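**Limescale in the office kettle, again**

**pebbledash_5** wrote:
Moved to Clestthorpe in March and the water here is like liquid chalk. Kettle furred up inside a fortnight, tea has a skin on it. Is a filter jug worth it or do I just keep buying citric acid?

**sutstead_moll** wrote:
Citric acid. 200g bag, couple of spoons, boil, leave it, rinse twice. Jugs are a con imo

**teacosy** wrote:
Disagree!! Jug sorted the skin for me completely. Acid only cleans the kettle, doesnt do anything for whats in your cup

**sutstead_moll** wrote:
Skin is from stewing it too long. Take the bag out sooner

**teacosy** wrote:
Its not, its the hard water. Had the same tea at my sister's in Brurnora, soft water, left the bag in, no skin. Same box of bags

**pebbledash_5** wrote:
Ok so what about mugs. Mine have all gone brown inside, plain white ones so it really shows 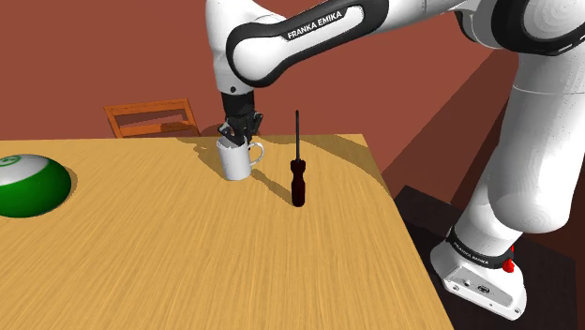
*White mug, Franka Emika arm*

**gritbin** wrote:
Bicarb on a damp cloth for the brown. Not bleach. Takes a minute

**sutstead_moll** wrote:
Or leave them brown, adds flavour

**teacosy** wrote:
grim

**gritbin** wrote:
On the jug thing, add up the cartridges before you buy. I was getting through one a month. Went for an under sink one in the end, almost 400 quid with fitting, wouldn't do it again tbh. Tap drips

**pebbledash_5** wrote:
400!! No chance, I rent. Will get the acid and try a cheap jug, see which one I get fed up with first

**teacosy** wrote:
Keep the jug in the fridge and change teh cartridge when it says. Mine went green once on the windowsill

**sutstead_moll** wrote:
Still say take the bag out sooner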